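Back on court, sort of

May 27, 2020

So the courts at Hadside opened again last week and I finally got to hit a tennis ball at another human being. Singles only, bring your own balls, no hanging around in the clubhouse after. Fine by me! I would have agreed to play in a raincoat.

I hadn't held a racket since the winter league stopped, unless you count whacking a foam ball at the garage door (my neighbors certainly count it). My first serve went into the fence on the full. My second serve went into the same bit of fence. By the third game I'd found some kind of rhythm, and by the fifth my legs had gone completely, and I lost the set 6-2 to somebody I usually beat. She was very nice about it, which made it worse.

What surprised me was how much the forehand had survived. I was expecting to start from scratch, and there it was, same loopy thing as always, landing a foot inside the baseline when I remembered to bend my knees. The backhand is another story. I switched to two hands in October and clearly hadn't played enough for it to stick, because under any pressure at all I went straight back to that awful one-handed slice. It floats. It sits up and begs to be hit. 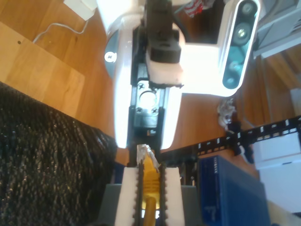
Yellow Ethernet cable, connector end up.

Anyway, with no pro tennis on I've been filling my evenings with old matches – mostly clay, mostly women's, mostly ones where I've forgotten who wins. I'd recommend watching just one player's feet for a whole game. You miss all the good shots but you see how many tiny steps they take before every ball. I take maybe two big ones and then lunge.

The Priltham Open is off for this year, by the way. They emailed everyone on the entry list and refunds are coming. It's only a little club tournament with a plate of sandwiches at the end, but I've played it 4 years running and I was sad to see it go. Last year I got through a round! The year before that I drew the top seed and was back in the parking lot before my coffee went cold.

I did treat myself to a restring, $69 for two rackets, and went down a couple of pounds in tension to be kinder to my elbow. Too soon to say if it's helping. The ball flies more, but then everything of mine was flying on Saturday-hacker settings anyway.

Plan for June is two sets a week and a bucket of serves whenever the end court is free. I've worked out that's about 600 serves over the month – and if even half of them miss the fence I'll be delighted. I'm booked in again for tomorrow at eight, same opponent, and I'm bringing more water this time.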